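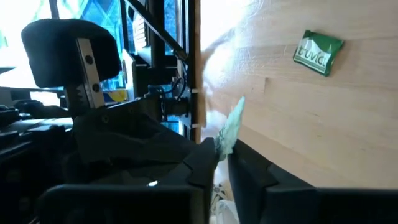

FOR IMMEDIATE RELEASE

Nelloso opens Drutia species to all artists, reference book to follow in May

WOSTHAM, 2023-03-27 - Nelloso, the character design studio behind the Drutia, is opening the species to everyone. Starting today. No application, no slot purchase, no waiting list. Anyone who wants to draw, write, sew or roleplay a Drutia can make one and call it theirs.

Until now the Drutia was a closed species. Designs were sold as adopts or handed out at art events, and each one had to be approved by the studio before it went into the masterlist. The masterlist stands at 674 characters. All of those stay where they are, with their owners, and nothing about them changes.

A printed reference book, The Drutia Field Guide, goes to press with Ndung'u Print and ships in May. 388 pages, full color, softcover. Details further down.

"I got tired of telling people no," said Marjatta Toivonen, who designed the first Drutia and runs Nelloso. "Somebody would send me this beautiful sketch, clearly worked on it for weeks, and I'd have to write back that it didn't count becuase they hadn't bought a slot. I hated writing that email. So we're done with that email."

What is a Drutia

For editors who are new to this. A Drutia is a long-bodied marsh creature, part heron and part marten, with a feathered ruff, webbed hind feet and a tail that splits partway down. Adults have a "lamp," a soft patch on the throat that glows when the character sings or lies. Which of the two is up to the owner. Fans have argued over it for years and the studio has never ruled, and won't be ruling in the book either.

They can be drawn feral (on all fours, about the height of a big dog) or anthro (upright, clothes optional, plenty of sweaters in the fan art). Both forms are canon. One character can have both, and many do.

Colors run muddy by tradition. Peat, rust, reed, slate. The lamp is where the bright color goes. Owners of older designs will remember that neons used to be rejected on the body. That rule is gone too.

The species started as a villain. Toivonen drew it for a point-and-click game about a drowned village, and the game never got past a title screen and a few rooms. The creature was meant to steal lanterns. She kept drawing it after the game folder was closed, gave it the throat lamp so it wouldn't need to steal any, and posted it as a personal character under the name Orrel. People asked if they could have one. That's the history, more or less.

What changes today

Making a Drutia is free. Draw your own from scratch, commission an artist, use the free line art on the Nelloso site. All fine.

Traits are no longer sorted by rarity. The old common / uncommon / rare sheet has been pulled and replaced with a plain anatomy guide. Extra horns, double ruffs, the moth-type antennae that used to cost extra, go ahead.

Artists can sell Drutia designs and keep all of the money. The studio takes no cut and doesn't need to be told.

Registration is optional. Owners who want a masterlist page can submit one through the form on the site. Expect a wait, the queue is handled by 2 people and one of them is Toivonen.

Crossbreeds with other open species are allowed. Crossbreeds with closed species, ask the owner of that species first. Nelloso can't give permission for somebody else's.

What doesn't change

Masterlist numbers already issued will not be reused or reassigned.

Existing characters can't be copied. An open species means the anatomy is open. Somebody's individual character, with its markings and name and story, still belongs to that somebody. Tracing, recoloring and lookalike designs get reported and removed from the masterlist the same as before.

Orrel remains Toivonen's own. Fan art of Orrel is welcome. She'd like to see it, tag the studio.

Designs bought in the past can still be traded, gifted or resold under the terms they came with. The studio knows that some owners paid real money for rare traits and may be unhappy with this announcement. There is a letter to existing owners on the site, posted along side this release, and it goes into more detail than a press release can. Short version: every registered owner gets a founder mark on their masterlist page if they want one, plus a PDF of the book at no charge. No refunds on past adopts. Questions from owners go to the owners inbox, please, and not to the press address.

"Some people are going to be mad at me and I get it," Toivonen said. "They bought in when it was small and the slots paid my rent for a while. I'm grateful and I told them first, a few weeks back, before anybody else heard. A couple of them talked me out of doing it badly. The founder mark was their idea. I wanted to do a badge with a frog on it and was outvoted."

The book

The Drutia Field Guide collects anatomy sheets, life stages, expression charts, marsh maps, and a long section on drawing the split tail, which is the thing artists ask about most. Wings are covered briefly. Drutia don't have wings. The page explains how to draw them anyway for owners who want them.

There are 4 chapters of lore, written as notes by an in-world surveyor who is not very good at his job. Readers who followed the old blog will recognize parts of it. Most has been rewritten and the flood timeline finally adds up.

The rest is a gallery. Community characters, printed with owner permission, each with a short bio and artist credit. Owners who were contacted and haven't answered yet should check their spam folders. If we don't hear back, the character is left out, no exceptions.

Ndung'u Print is handling the print run and the binding. Test pages are back and the muddy colors came out right on the second proof, after going very green on the first. Paper is uncoated so people can draw in it. There are blank reference sheets at the back for that purpose. Please draw in it.

Preorders open on the Nelloso site today. Print and PDF, or PDF alone. Pickup in Wostham for locals who'd like to skip postage. International shipping yes, rates at checkout.

For costume makers

Fursuit makers have asked about the lamp for as long as there have been Drutia suits. A pattern for the throat piece, with a diffuser pocket and a channel for the wire, is now a free download. So is the ruff pattern. The tail pattern isn't finished. It will be posted when it works, the current version twists when you sit down.

Makers can take Drutia commissions without a license. Same terms as artists. Please credit the species somewhere a person could find it, a line in the listing is plenty.

For writers and game groups

The lore is a starting point. Use it, ignore it, flood a different village. Drutia characters can live in space or in high school or wherever else. Text games, tabletop groups and comics may use the species, including paid ones, as long as the project doesn't claim to be official or to own the anatomy. The full terms fit on one page and were written in everyday words on purpose. Link is on the front page of the site.

Adult work: allowed with adult characters only, kept off the masterlist and out of the main server. That was always the rule. Still is.

Launch event

An open drawing evening will be held in Wostham when the books arrive in May. Venue to be confirmed, we have one that said yes and one that's cheaper. Free entry, bring your own pens, sketchbook swaps encouraged. Toivonen will be drawing at a table for as long as her wrist holds up. Suiters welcome, there will be a changing room and water. Those who can't travel can join through the community server, where the anatomy demo will be streamed and saved.

Press copies

Reviewers, zine editors and podcast hosts can request a PDF now. Printed review copies are limited and go out after preorders ship. High-resolution art of Orrel and selected gallery characters is available on request, artist credits must run with the images. Please don't crop out signatures. We've asked before.

Toivonen is available for interviews by email or voice chat. Mornings are bad. She will happily talk about creature anatomy, scrapped games and what it's like closing a closed species. She will not say whether the lamp means singing or lying.

About Nelloso

Nelloso is an independent character design studio in Wostham. It makes creature designs, reference sheets and the occasional enamel pin, and looks after the Drutia masterlist.

Press contact: Marjatta Toivonen, Nelloso, via the press form on the studio site. Put DRUTIA in the subject line or it goes in with the commission requests.

###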